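Rilton

Rilton is a small market town on the river Brider, best known to outsiders for its theatre, its steep high street and the difficulty of parking near either. It stands where the old road from Banum drops to the river, and for most of its history it lived off people who had stopped there to rest their horses and been overcharged for soup.
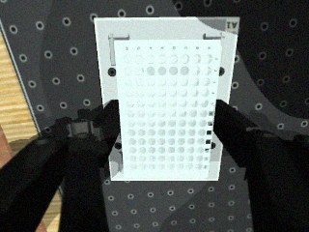

One reader of the town's page objects that the soup was never overcharged for, that it came with bread, and that the same complaint could more fairly be made of Banum. The point is disputed in Banum.

Setting

The town climbs the south bank of the Brider in a series of terraces, joined by lanes that the visitor map calls charming and the milk van avoids. The lower part, known as the Wharf, floods in most winters. Householders there keep their carpets in short lengths. The upper part, known simply as Top, does not flood and has been known to mention it.

The high street runs between the two. At its steepest a handrail has been fixed to the wall of the bank, and on Saturday, when the market is on, the rail carries more traffic than the pavement. Beyond Top the land opens into sheep pasture and then into Yorath Wood, which is mostly beech and belongs in part to the town.

History

A crossing is recorded at Rilton well before there was a bridge, and the first bridge was carried off by the river soon after it was finished. The second lasted longer, chiefly by being built somewhere else. Its piers still stand, and carry the present footbridge.

The town's fortune, such as it was, came from gloves. Leather was tanned at the Wharf, cut in the attics of the high street and sent by cart to Banum, where it was sold as Banum glovework. The tall attic windows that visitors photograph were put in for the cutters. When the trade failed, the attics were let as lodgings, and most are now holiday flats with very good light and very low beams.

The railway came late and left early. Its station was placed on level ground beyond the wood, a long walk from anywhere a passenger might want to be, and it was named Yorath to spare the company any complaints from people expecting Rilton. The building survives as a tea room. It keeps the station clock, which is slow.

The Yorath Playhouse

The Playhouse, despite its name, is in the middle of Rilton. It occupies a former glove warehouse and was fitted out as a theatre by a touring company whose cart had broken an axle on the hill. The company had meant to stay until the wheelwright was free. It gave a season of melodramas in the meantime, found that the audience came back, and stopped asking after the wheelwright.

The auditorium seats 312, of whom a fair number can see. The iron columns that hold up the roof stand among the stalls, and the box office sells the seats behind them at a reduced price under the name of "listening places". Regulars prefer them, as they are near the radiators.

The stage slopes towards the audience more sharply than most. Furniture is wedged, and anything round is kept off the prop list. A production that called for a bowl of oranges is still spoken of by those who sat in the front row.

The theatre puts on 13 productions a year, among them a winter pantomime that runs well into February and ends when the demand does. The villain traditionally comes from Banum. Coach parties from Banum attend in strength and boo him as loudly as anyone.

Market and food

The Saturday market fills the square from early morning and is largely over by lunch. Cheese, plants, eggs and second-hand tools are the staples. A stall selling nothing but buttons has held the corner by the fountain for longer than the fountain has worked.

The local dish is Rilton pudding, a boiled suet pudding with onions and a little bacon. It was devised to keep glove cutters going through a long day and has the same effect on walkers, who are advised to eat it after the walk. The inns on the high street each claim to serve the original, and each adds something that the others regard as a disgrace. Sage is the usual cause of trouble.

Walking

The Brider Path follows the river upstream from the footbridge as far as the weir, on flat ground that suits pushchairs in summer and ducks in winter. A longer route climbs through Top to Yorath Wood and comes back by way of the old station. It is waymarked with a white glove, painted on posts, with the index finger showing the way. Several of the posts have turned over the years, and the tea room owes a portion of its custom to them.

From the highest point of the wood, at 909 feet, the view takes in the whole town, the river as far as the weir and, on a clear day, Banum. A bench has been placed there, facing the other way.

Population and services

Rilton has 2,000 residents, a figure that rises sharply in the summer and at pantomime time. There is a primary school, a library that opens in the afternoons, and a bus to Banum. The last bus back leaves before the Playhouse curtain comes down, an arrangement which the inns have never been heard to criticise.

See also: Banum; Brider (river); Yorath Wood; Suet puddings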